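Witisgate (film)

Witisgate is a 2019 sports documentary about the handball player Kaja Koppel and the season in which she stopped speaking to the press. It was produced by the small company Hultura and released on the streaming service Fastik in May 2019. The running time is 100 minutes. The title is taken from the street where Koppel rented an apartment during filming, although the street is seen only in the opening and is never discussed.

Background

Koppel was a left back known mainly for her long-range shooting. According to the film's publicity, she scored 523 goals in club play before her thirtieth birthday. The number appears on the poster and in the trailer, but no source for it has been published. League records for her first two seasons are incomplete, and it is unclear whether the total includes friendly matches. Later press coverage generally repeats it without comment.

Hultura announced the project as a film made with "complete access." The meaning of the phrase has been disputed. Koppel is listed in the end credits as an executive producer, a role left out of the announcement, and her agent is thanked by name. No teammate is interviewed on camera for longer than a minute or so.

Content

The film is divided into four chapters, each built around an away match. The first covers a loss after which Koppel walked past waiting reporters, an incident the narration calls "the silence that shook the sport." Outside the film there is little evidence that it did. Two regional newspapers reported it at the time, one of them in a single paragraph under the match score.

The second and third chapters deal with a shoulder injury and with Koppel's relationship to her first coach, identified only as Baranauskienė. The coach is presented as strict and distant. She does not appear, and a title card says that she "could not be reached." In a letter printed by a local paper after the release, Baranauskienė wrote that she had lived at the same address for decades and had received no call, letter or email from anyone connected with the production. Hultura has not responded in public.

The last chapter follows Koppel's return to the court. Match footage is mixed with staged material, including a locker room speech that the production company has described as "recreated with the participation of those present." The film itself carries no such notice.

Release and viewership

Fastik described Witisgate as its most watched sports title of the spring. The service does not release viewing figures, and the claim cannot be compared with anything. It also did not say how many sports titles it carried that spring. A planned theatrical run was reduced to one evening screening, which the company called sold out. The size of the room was not given.

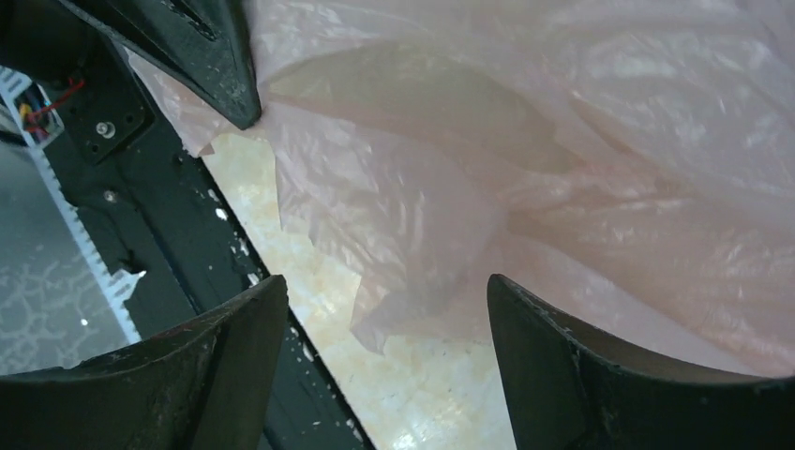
Reception

Reviews were mixed. Critics praised the match photography and the sound, and several found Koppel a more relaxed presence than the marketing suggested. Complaints centered on the narration, which was called overheated, and on the lack of any voice willing to disagree with its subject. Some reviewers noted that a film about an athlete's refusal to answer questions asks her very few.

Among fans the response was warmer. Supporters of her former club organized viewings, and the line "I was tired, so I went home" was printed on scarves. Koppel has said in interviews that she does not remember saying it. It is heard in the film as a voiceover, and her face is not shown.

Sequel

A follow-up was announced on December 19, 2019, under the working title Witisgate: The Answer. The announcement promised "the questions the first film left open" but did not list them. No director was named. As with the first production, Koppel's role behind the camera was not mentioned.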